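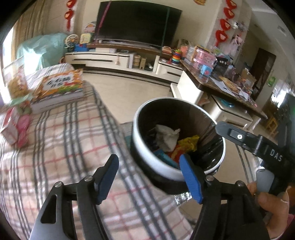

Is recording by hand with two grippers worth it, or is it just remote control with extra steps?

platesandshims

I've been told for months that hand-held grippers are the quick way to teach a two-arm robot. You hold the tools, do the chore, and the arms copy it later. The chore is clearing snack packets off a plaid cloth into a round trash bin. We have 263 recordings so far, and the policy trained on them (Fakell base, default settings) still closes its fingers next to a packet about as often as on it.

The Jisano sales page says 2000 recordings "for household variety." That sounds to me like a number picked by whoever sells the grippers. Before I spend another month on this, has anybody here seen hand-held recordings beat plain remote control on soft, crinkly stuff? I don't mean blocks or mugs. Every demo video is blocks and mugs.

mossend44

More data. It always works out with more data. We did the Radwan course and they said the same thing.
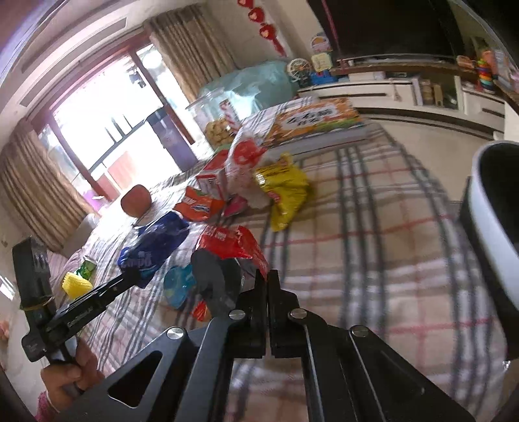 hendance_tester

I'd ignore "more data" until you know what's wrong with what you have. Look at how you take hold of a packet. With narrow jaws like these, meeting the red one at its tapering lower end, an inch to either side changes the whole grasp. If one person goes for the end and the next person pinches the middle, you've taught it both, and it may well split the difference and grab cloth.

Other things I'd check:

Wrappers crowded together. Packets that touch or overlap are hard for the model to tell apart. Train on well spaced ones first and see if the misses drop. If they don't, the crowding wasn't your problem.

Shine. Foil in strong window light can go white in the camera. Do a batch with the curtains closed and compare.

Your own arms. You can twist your wrist in ways the robot can't. Replay 11 recordings on the real arms with nothing on the table and watch for joints hitting their limits. We threw out a lot after doing that, and I was not happy about it.

As for remote control, we collected 187 runs that way on chip bags. They were slow and dull to make, but every motion was one the robot could do. I trust those more. I can't prove they're better, and I'd be wary of anyone who says they can from one kitchen.

platesandshims

Three of us record and we never agreed on where to pinch. I'll do the replay test tonight. Still not buying the 2000.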